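The house rules, and why I finally wrote them down

7th May

I have been meaning to share our rules for handling soft packaged goods for ages, and a kind reader from the Flernwood meetup wrote in to ask whether I ever would, so I have run out of excuses.
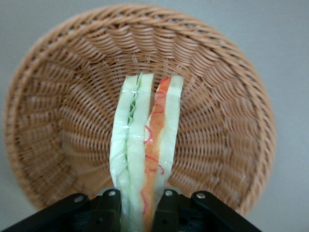
For anyone new, I help run the small grasping bench at Duvholm, where we teach arms to do the sort of picking and placing that a person does while thinking about something else entirely. Until March our rules lived in my head and on one very tired sheet taped inside a cupboard door. Then we took on the Kusance project, with new people coming in every few weeks, and I kept hearing myself give the same little speech (with slightly different numbers each time, I'm sorry to say).

So, the rules. The first is to set the grip force for the softest thing in the pack. Bread gives way long before plastic film does, and you can have a perfectly intact wrapper around a very sad sandwich. We start at 4 newtons and go up in small steps, and the person who changes the value writes it in the log before the next run – before, please, and never from memory at the end of the afternoon!

The second is about where the fingers go. Hold a pack by its broad sides and keep off the seams, where the film likes to slide about. If the pack twists in the jaws, open up, set it down and take it again. I know it's tempting to carry on and hope, and I have done it myself more times than I'd care to admit, but a run rescued by hoping is a run you can't learn much from.

Baskets get a rule to themselves. Wicker flexes, the rim is never quite the same height all the way round, and a finger tip can catch in the weave on the way out. We ask for 15 millimeters of clearance above the rim on every approach, and we cap the speed at 400 millimeters a second until the arm is near the basket, then well below that. Lower straight down, open only as wide as you need to, and lift straight up again.

Then there is food. Anything that has been on the bench is test stock and stays test stock, even when it's still wrapped and you missed lunch. It gets a sticker, it goes in the bin at the end of the session, and the fingers get wiped down whether or not a pack has split.

Our old log, which we called the Kumarasinghe book for reasons too long to go into, ended at entry 119, and the new one has a column for stopping early. I'm fond of that column. Anyone in the room may call a stop, and they don't have to defend it.

I'll put up the rules for glass jars next, once I've finished arguing with myself over the finger pads.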